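Workshop tips: getting a two-arm bench helper to earn its spot

We've had the Herkau two-arm kit on the side bench since April. It came as a pair of small black arms, two different grippers, a power supply and a bag of fasteners, and it cost us $1,367 with delivery. The single-arm version is $946. These are the habits that have made it useful, with a few notes on what to skip if you're thinking of buying one.

Setting up the bench

Clamp the bases before you plug anything in. The arms are light, but they'll walk across a smooth benchtop if they swing fast with a tool in hand. We used the Stolten clamps that come in the box on one side and ordinary G-clamps on the other, and both have held.

Put a cloth down first, a plain one in a single colour. A dropped tool doesn't dent anything, small screws don't roll far, and the software finds objects more easily against a colour they don't share. An old bedsheet works. Creases haven't bothered it, but a checked tablecloth did.

Lay a flat white board on top of the cloth as the working area. A melamine shelf offcut is fine. Wipe it down now and then, as sawdust builds up and the grippers push it into little ridges.

Keep cables behind the arms with enough slack for the wrist to turn all the way. Too tight and the plug works loose. Too long and the loop catches on whatever is being lifted. Run each arm slowly through its full reach once and watch the cables the whole time.

Choosing what to hand it

Start with wood. It has some grip, it forgives a bit too much squeeze, and it doesn't matter if it gets marked. Short dowels, offcuts and light mallets are all good. Leave chisels and anything else with an edge in the drawer.

With long-handled tools, use both arms. One gripper takes the head and the other takes the far end of the handle. If you pick a mallet up by the handle alone, the weight of the head twists it in the fingers, and no amount of extra grip force fixed that for us.

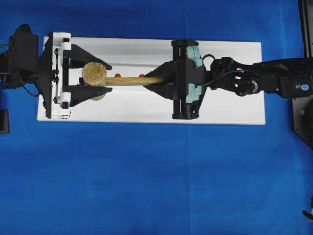
Close the head side first and let it settle, then close the handle side. If both close together they tend to pull against each other and one of the motors gets warm. The manual has this the other way round, but we tried both and kept our own order.

Set the grip force as low as it will go, then bring it up a notch at a time until the tool stops slipping. Softwood handles will show finger marks if you start high.

Teach the lift before you teach the move. Straight up a few centimetres, stop, straight down. Once that's reliable, add the sideways travel. When something goes wrong you'll know which half to redo.

Looking after it

Check the gripper screws every week if you use it most days. Ours loosened on the plastic brackets well before anything else did. Snug is enough, because plastic threads strip easily.

Brush the fingers with a dry toothbrush. Don't oil the faces. If the rails feel gritty, wipe them with a clean rag and put on a very small amount of dry lubricant.

Park the arms in a folded position before you switch off. They go limp without power, and a raised arm comes down on whatever is under it.

Keep hands off the board while the motors are live. Kids and pets stay out of the room altogether.

What's worth paying for

The padded gripper upgrade from Rirkeo is $171 and we'd buy it again. It copes with round handles better than bare fingers do. The Khalaf carry case is $100 and mostly foam. A plastic tub with a towel in it does the same job.

The setup service is harder to judge. A technician levels the bases, calibrates both arms and leaves you with two saved routines. If you're comfortable with a hex key and a laptop, you can get through it in an afternoon. If you aren't, it's probably money well spent, and they do answer the phone afterward.

As for the kit itself, it's slow. Passing a tool from one side of the bench to the other takes longer than reaching for it. We use it mainly to hold things steady while glue sets or a finish dries, and for that it has been better than the vise. Buy the two-arm version if you can stretch to it. The single arm spends a lot of its time needing a second one.

Page last updated Sun 13 February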